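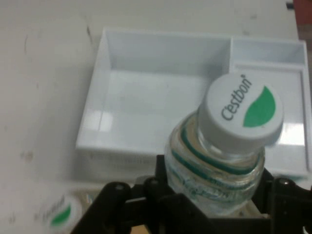

R. Dervishi
Course instructor, Packing and Presentation
Zaltside Center for Hospitality Trades

Handout 4: Divided trays and upright items

Read before Tuesday's practical. Bring the handout with you; the load sheet at the end is filled in at the bench.

1. Scope

Handout 3 dealt with open trays, where items are free to move in any direction until the tray is full. The present handout deals with trays that have at least one fixed internal wall. The working case is a white plastic tray with two sections, a large square one on the left and a narrower one on the right, and a single bottle of water with a screw cap. Boxed meals and cutlery are added in Handout 5.

2. Terms

Compartment: any area closed off by outer walls and dividers.
Divider: the internal wall between two compartments.
Floor: the lowest flat surface of a compartment.
Platform: a raised flat area inside a compartment. The narrower compartment of the working tray has one, rectangular in shape.
Step: the change in level between a platform and the floor next to it.
Clear height: the distance from the surface an item stands on to whatever is stacked over it. An item on a platform has less clear height than the same item on the floor.

3. Seating an upright item

An upright item is seated when its whole base rests on one level. A bottle with part of its base on a platform and part over the step is not seated, even if it stays up when released. Students often pass this by at the bench because the divider holds the bottle in place. In transit the divider does not stop it from rocking.

Measure the platform before loading. For the bench exercise, use the Rernier practice tray, which has an inside length of 227 mm and a divider running parallel to the short walls. Write down the platform width and compare it with the base of the bottle. If the base is wider than the platform, move the bottle to the large compartment and block it there.

Low walls give little side support. The label and the neck of a bottle stand well above them, so the wall acts only near the base. Treat a lone bottle in a large compartment as unsupported until something is packed against it.

4. Handling

Hold the bottle by the body. Keep the cap and the molded ridges of the neck free of contact where possible. A tilted bottle may be carried over the tray, but bring it upright before the base reaches the platform. Lowering at an angle puts the first contact on the edge of the base, and the bottle then slides toward the step.

Thin-walled bottles give under grip. Use enough force to stop the bottle from turning in the hand and no more. A bottle that is dented before loading is set aside.

5. Surface condition

Smooth, glossy tray floors have low friction. Two checks are made:

a) Run a dry cloth over the floor of each compartment.
b) Look across the inner walls at a low angle under the bench lamp. Residue shows as a dull area in the reflection.

The tabletop is checked separately. Smudges and small stains on a white work surface are noted on the load sheet and wiped down with Clakima solution, diluted as posted at the sink. Let the surface dry before the tray goes back.

6. Worked case

A bottle filled with 200 mL of water is to be loaded into the narrow compartment. Take the density of water as 1 g/mL. The water has a mass of 200 g. With an empty bottle and cap of 27 g, the loaded mass is 227 g.

The tray itself has a mass of 121 g — less than the bottle. A tray lifted by its left side will therefore tip to the right. Lift from both short walls, with the hand nearer the bottle taking most of the load.

7. Load sheet

Tray type:
Platform width:
Base diameter of item:
Compartment used:
Seated on one level (yes/no):
Table surface marks noted:
Total mass:

Sheets go in the tray rack by the door before the end of the practical.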